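Re: [trunham-supporters] Thursday and the back line 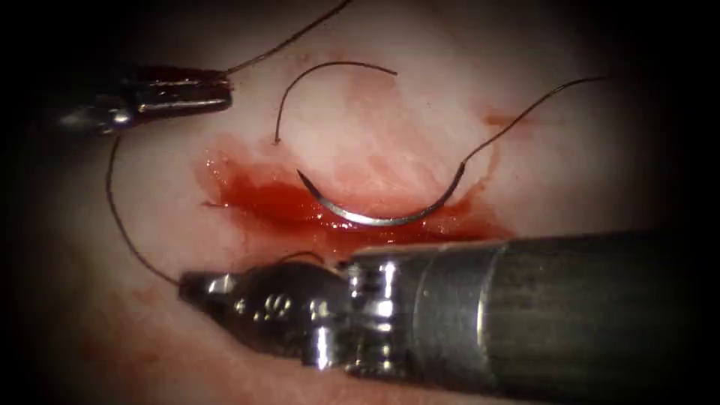
Curved needle and suture thread between two surgical instruments.

Went on Thursday, so a few notes for those who couldn't get there. Attendance was given as 376, down from 558 for the Nurkov game.

On an earlier post:

> I don't see why we keep playing five across the back
> at home. Zurier sat deep the whole first half and we
> still had three center backs marking one forward.
> Geagea will do the same to us in February.

I agree with most of this. We went to a back four after halftime and looked better for it. The extra midfielder meant we could win second balls, and the left winger finally had somebody to pass to. Both our goals came down that side.

Where I disagree is on Geagea. They don't sit deep away from home. They press the goalkeeper and play two up front, and last season they scored twice from our own goal kicks. I'd keep the five for that one and tell the keeper to go long.

The bigger problem is corners. We've now let in 6 from corners and we still leave the near post open. The second one on Thursday was a free header from inside the six-yard box.

The new right back did fine. He got caught upfield once and recovered well. I'd start him again.

Bus for the Geagea game leaves from the north parking lot at 5. Reply to me off list if you want a seat, and say if you're bringing kids.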